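3.2 Textile Unterlagen und Ablageorte

Im Korpus Tillmont sind 2.941 Ablagevorgänge von Kleidung erfasst, davon 2.201 auf Tischen, Stühlen oder Böden und der Rest auf weichen Flächen (Decken, Überwürfe, Bettzeug). Für die weichen Flächen gab es bisher keine eigene Kategorie. Bei Undness läuft alles unter „Bett", bei Ciltov unter „Möbel, sonstige". Beides zu grob, weil eine Decke auch auf dem Sofa oder am Boden liegen kann und dort anders benutzt wird.

Wir trennen deshalb nach Oberfläche, nicht nach Möbel. Glatt, gewebt, flauschig. Flauschige Unterlagen (Fleece, Frottee, Plüsch) machen in der Auswertung 213 Fälle aus. Kleine Gruppe, aber auffällig einheitlich: meist ein einzelnes Stück, flach hingelegt, selten gefaltet. Die Unterlage selber ist dabei fast nie glattgezogen, Falten und Wülste bleiben stehen. Abb. 4 gehört in diese Gruppe, Code F1 (Einzelstück, flach, schräg zur Unterlage).
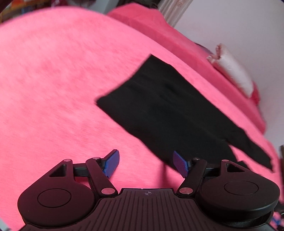 Abb. 4: Schwarzes Kleidungsstück auf pinker Fleecedecke, Decke mit Falte. Code F1.

3.3 Kodierung der Lage

Kodiert wurde nach dem Schema von Sakai, leicht gekürzt. Drei Merkmale: Zustand (flach, gefaltet, geknüllt), Ausrichtung, Abstand zum nächsten Stück. Farbe nur als Hilfsmerkmal, z.B. wenn Stück und Unterlage schlecht zu trennen sind. Dunkel auf hell war unproblematisch. Schwierig dagegen Ton in Ton, dort wurde zweimal kodiert und im Zweifel verworfen.

Die Art des Kleidungsstücks haben wir nur eingetragen wenn Ärmel, Bund oder Kragen klar erkennbar waren. Sonst „Kleidung, unbestimmt". Das betrifft vor allem schwarze Stücke, bei denen Nähte kaum abzulesen sind. Eine Stichprobe von 200 Vorgängen wurde im April nochmal von einer zweiten Person durchgesehen; Abweichungen fast nur zwischen „flach" und „geknüllt", also bei halb ausgebreiteten Stücken. Diese stehen jetzt unter F2 und werden in 4.1 gesondert behandelt. Falten der Unterlage zählen nicht zum Zustand des Kleidungstücks, auch wenn sie direkt daneben verlaufen.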